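How I Sort a Mixed Box of Bits and Bobs (Without Losing a Whole Weekend)

Posted 28 January 2022 in Sheds & Storage

Every move we've ever done has ended the same way, with a tub of mixed odds and ends that nobody wanted to sort at the old place and nobody wants to sort at the new one. Ours came with us from the flat in Potwood, sat in the garage under the camping gear, and finally got dealt with last week when I went looking for a picture hook and came out with a handful of curtain rings, a dead torch and a very sore thumb.

So this is how I do it now. It's not clever, but it works for garage tubs, kitchen drawers, the craft cupboard and (I've tested this one) the glovebox of a ute.

What you'll need

A flat surface you can leave alone overnight
2 big tubs with open tops, one for unsorted and one for sorted
A handful of small containers, takeaway ones are perfect
Masking tape and a marker
A rubbish bag
A cuppa

Step 1: Get it all into one wide tub

Tip everything into the widest tub you own. Tall and narrow is hopeless, you just end up digging, and the sharp stuff always sinks to the bottom. I used to use a bucket and I have the scars. If you're worried about screws or broken glass, put your gardening gloves on for the first pass.

Step 2: Set up an empty one right next to it

Push the second tub hard up against the first so there's no gap for things to fall down. Everything you decide to keep goes across from one to the other. Don't sort onto the table! I did that for years, and then it would be dinner time and the whole lot got swept back in together.

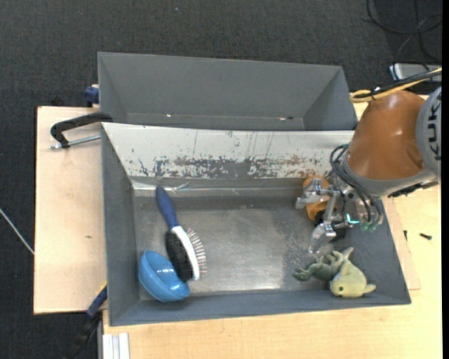
Can I sort straight into the small containers and skip the second tub?

You can if the lot is small, say a single drawer. With anything bigger you don't know your categories yet, so you'll label five containers, fill two of them and then find you've got a mountain of something you never planned for. Move the keepers across first, have a look at what you've got, then divide it up.

Step 3: Do the big things first

Pull out anything larger than your hand. It goes quickly, you can suddenly see what's underneath, and you feel like a champion before you've done any of the fiddly work. Most of my big things were either rubbish or belonged to a completely different room, so I made a pile by the door and walked it all inside at the end.

Step 4: Three choices and no "maybe"

Pick a thing up and decide: keep, bin, or give away. A maybe pile is just the old tub with a nicer name. If I can't say what an item is for, it goes, and that includes mystery Allen keys, of which I seem to own about 300. (I kept the nice ones. Don't tell anyone.)

Batteries are the exception to the bin rule. Put them aside in a jar and drop them at a collection point, and stick a bit of tape over the ends while you're at it.

Step 5: Now make your categories

Tip out the keepers and group them by the job they do. "Hanging pictures" is a brilliant category. "Small metal" is a terrible one, because you'll never go looking for small metal. Mine ended up as hanging pictures, fixing the bikes, curtains, sewing, and a container labelled LIGHTFOOT, which holds every spare part for the old Lightfoot tent and has already saved one camping trip.

Label the side as well as the lid. Once they're stacked you can't read the lids, and you'll be back to opening every one of them.

Step 6: Find them a home

Put the containers where you'd go looking, even if it isn't the tidiest spot. Bike bits live beside the bikes. Picture hooks live in the hall cupboard with the hammer. I bought a Cerkitz drawer unit for the garage thinking it would fix my life, and it's fine, but the takeaway containers would have done the same job for nothing.

A couple of extras

Put the radio on and stop when you're sick of it. I do an hour, then throw an old sheet over both tubs and come back the next day.

If you've got kids, give them the buttons and beads to sort by colour. It buys you a good stretch of quiet.

I'm having another go at ours in March, once the heat's gone out of the garage. The Larnano boxes from the spare room are up next, and I already know one of them is nothing but phone chargers.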